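Section 4. Preparing the sorting area

This section covers the floor layout and arm checks for the Grivard two-arm unit. Complete Section 3 (power and network) first. Keep the emergency stop within reach of the operator at all times.

4.1 Floor and boxes

1. Lay the dark mat flat and press down any raised edges. The base must not rest on a fold.
2. Place the open boxes to the left and right of the mat, with the working space between them clear for both arms.
3. Fold back any flap that stands between a gripper and the contents of its box.
4. Keep a gap of at least 30 mm between the closed fingers and the nearest cardboard.
5. Put one light test item on the mat where both arms can reach it.

CAUTION: Thin plastic bags can catch in the arm joints. Push loose wrapping down into the box before the arms are enabled.

4.2 Arm and camera check

1. Bring both arms to the ready position at low speed.
2. Follow each gripper cable from end to end. It should hang in an open loop and must not be pinched at a joint.
3. Open the wrist view. The closed fingers should appear at the bottom center, pointing forward.
4. Open the head view. Both grippers and the test item must be visible.
5. If a gripper is missing from the head view, adjust the head tilt and repeat step 4. 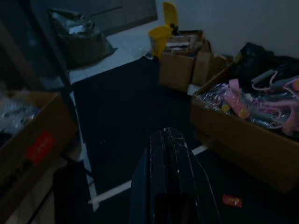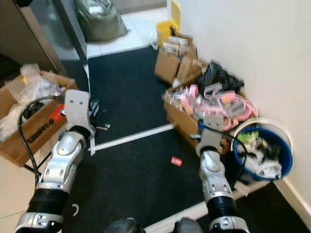

Figure 4-1. Wrist view (first) and head view (second), with a small red test item on the mat.

4.3 Cleaning the grippers

Wipe the fingers with a dry cloth at the end of each shift. Light scuffs on the black finger surfaces do not affect grip. Replace the fingers after 600 hours of use, or sooner if they no longer close evenly.

NOTE: Do not use solvent on the arm shells or the ribbed joint sections.

If the unit stops with code 205, release both grippers, move the boxes back from the arms and restart from 4.2, step 1. If the code returns, contact Noemi Donati at the Dedton workshop before running the unit again.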